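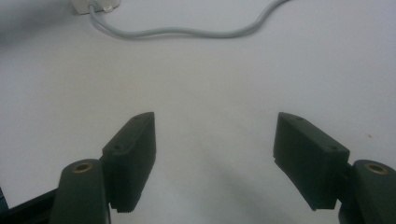 Green gripper fingers over a pale tabletop.

Ask Devendra Dixit about floating licenses and he lights up. His lab at Quezada has 126 people who want the same modeling package and, until July, had 8 seats tied to 8 particular desks. Now the seats live in a shared pool run by Ranel, and anyone can borrow one for an afternoon - even from home!
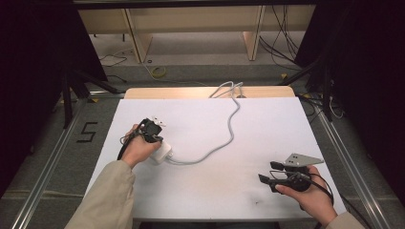

The part he loves most is the timeout. Leave a session idle for 2 hours and the seat goes back to the pool, with your work saved first. Esperanza Marchetti, down the hall, has already asked for the same setup.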